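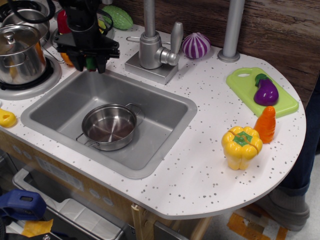 Robot got my station, I got a stool. Is this a promotion?

Asked by skornthorpe_nights, 3487 views

I work in the test room at a company that trains kitchen robots. Until December three of us did the fake cooking by hand: carrot on the counter, eggplant on the green cutting board, saucepan in the sink, reset, repeat. Now the arm does it, and my title went from "demonstrator" to "cell attendant." Same pay. I put the vegetables back after each run and write down what went wrong. The target is 223 runs a shift. My old target was 700 a week, and I was allowed to talk.

Has anybody been through this? Should I be asking for more money or looking for the door?

2 answers

Hongjun Zeng
I did the same switch at Flivau, except with boxes. Ask for three things in writing: the new job description, who gets blamed for a missed target when the arm is down, and whether you're allowed to stop it without calling someone. The last one matters most. We had to page a supervisor for every stop, so people quit stopping it and reached in — I have a scar from that year.

As for money, you're now writing the failure notes the engineers work from. Keep copies of your counts if the policy lets you. I got a raise of $2000 a year by showing how many faults I'd caught before they did. Took two tries and a new manager.

Also, get a better stool.

crabtree_lou
they did this at my place with the Falora line and everyone said we'd all be gone by summer. still here. still resetting it. my knees were better when I did the actual job

Comment from skornthorpe_nights: Asked about the stop button. They're "looking into it." The stool is staying.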